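4.2 Putting things away

Picking an object up is by now the respectable part of household robotics. Putting it away is where the trouble starts. We gave Plima the four chores in our protocol that sound least like research — clearing a floor, folding what was on it, shelving the folded item, and leaving the room no worse than before — and scored each of them separately. The last one was added after the pilot runs, in which the first three were sometimes achieved at the expense of everything else in the room.

All demonstrations were collected by people holding the gripper in their own hands, in lived-in rooms that we asked them not to tidy beforehand. This instruction was followed with enthusiasm. The resulting set contains 606 demonstrations of soft-item retrieval, and we trained one policy on all of them, without sorting them by fabric, floor covering or the patience of the person involved. The Gandent baseline was trained on the same set with its original settings.

Soft items deserve their bad reputation. A mug has a shape and keeps it. A heavy knit has as many shapes as there have been attempts to pick it up, and the one it takes after a grasp depends on where the jaws closed and how much of it was still resting on the rug. Our human demonstrators dealt with this by pinching whatever fold stood highest and sorting out the rest on the way up (Figure 5). Both policies learned the pinch quickly. The sorting out is another matter.

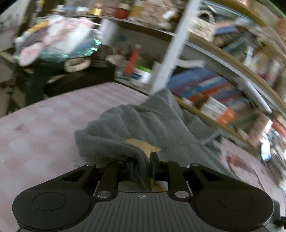
Figure 5. Soft-item retrieval from a rug during a hand-held demonstration. The grey knit is pinched between the fingertips, with open shelving behind.

We count a retrieval as complete when the item is off the floor and held clear of it for 9 seconds. By this measure Plima does well on towels, passably on sweaters and poorly on anything with a hood. Gandent shows the same ordering with a lower score in every row. Most failures of both systems come from a second layer of fabric slipping out from under the first, after which the policy carries one sleeve to the shelf with great care while the rest of the garment follows along the floor. Under our definition this is a failure. Two of the raters argued that it matched their own standard of housekeeping, and we report their scores separately in the appendix.

Folding is worse, and we will be brief. The policy folds once, usually well. It folds a second time if the first fold happened to produce a rectangle. Past that point it tends to undo its own work and begin again, and we stopped each trial after 5 restarts to protect the fabric and the schedule. A person watching for the first time often takes the restarts for perfectionism.

Shelving depends less on the robot than on the shelf. In the Halim apartment, where the shelves were half empty, the folded item went in on most trials. In the Vadon apartment the shelves already held books, boxes and jars, and the policy had to find a gap that a person would have made by shoving. Plima does not shove. We had penalized contact with shelf contents during training, and it took the lesson to heart: on several trials it hovered in front of a full shelf until the time limit, sweater in hand.

We do not read these results as evidence that the chore is close to solved. One operator with no training in robotics cleared the same floor between trials in order to reset it, folded everything while waiting for the arm to home, and was then asked to mess it all up again.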